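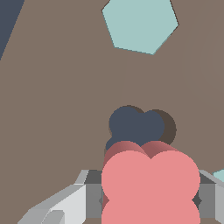 By Friday I'd run the thing 53 times in the simulator and still hadn't bought a single motor. My sister said that was like learning to swim on the couch. Fine! But the couch was free, and the gripper kit from Monari cost more than my car was worth (I'd checked).

So there I was at the bench in Nendthorpe, four coffees in, with the pink clover between the fingers and the navy one just past it, whispering "easy, easy" to a laptop. The guy at the next bench put down his soldering iron.

"Is it listening?" he asked.

"Not yet," I said, and hit run again.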